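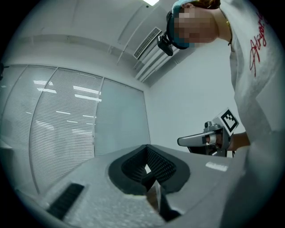
The Vusgate practice guide is a set of floor rules for teams who record work with hand-held grippers and wearable trackers. It comes from Tirnano as a spiral-bound book with a stack of wipe-clean cards, and we have used it at Kenditz since the start of the spring. The first chapter is on markers and light. It asks that the square marker on top of a gripper be kept clear of the holding hand, and our operators already did that: the hand goes around the back and the marker stands free above the grip. The same chapter asks you to look for reflections before you start. In our room the ceiling lights show up in rows on the window blinds, and I had stopped noticing them until I went through the card.

I bought two copies. One stays on the shelf and one has been taken apart so the cards can hang by the door.

The chapter on clothing and personal items is short and mostly sensible. Hair back, closed shoes, nothing dangling from the neck. The neck cord rule is the one we break most. Ulises Escobar thinks it belongs with powered arms and has no place in hand-held work. I see his point, but people move from one station to the other during a shift, so we went with the stricter version.

Cables get the most pages, and I would buy the guide for that part alone. It treats cables on the body and cables on the floor as two separate checks. For the body, you do the full reach of the task once with nothing recording and see whether a cable pulls or catches. For the floor, you walk the route and move or tape whatever crosses it. We used to do both with a quick look from the desk.
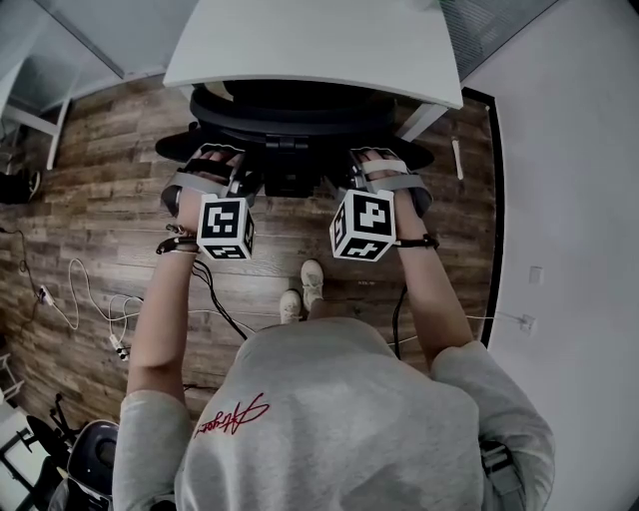

Chair task with a tracker on each hand. A cable hangs from each rig, and there are loose white cables on the floor.

Moving furniture is where the floor check matters. The operator is bent over the chair, both hands gripping it, and may have to step somewhere next. Nele Cuypers now does the floor check before every chair or table task and initials the card. It adds a little time and she has had no complaints.

What I don't like:

The section on straps is thin. It says "snug" and leaves it there. Anyone who has worn a hand rig for a whole morning wants to know how often to take it off. We wrote our own rule for breaks and pasted it in.

Headsets get half a page. There is a line on balance and one on cleaning the strap between users, and that is all. I would have liked something on clip-on cameras and how to check that they are still aimed where you set them.

The cards are numbered differently from the book. Card 7 goes with chapter 5. Jolien De Bruijn made a sheet that matches them up, and you will need to make one too.

The marker log at the back has room for 200 entries, which suits a small team. The binding is good and the cards wipe clean with ordinary desk spray.

I would buy it again for the cable and marker chapters. If your work is mainly with headsets, wait for the next edition.

Reviewed 2021-06-22 by Mieke Vanhove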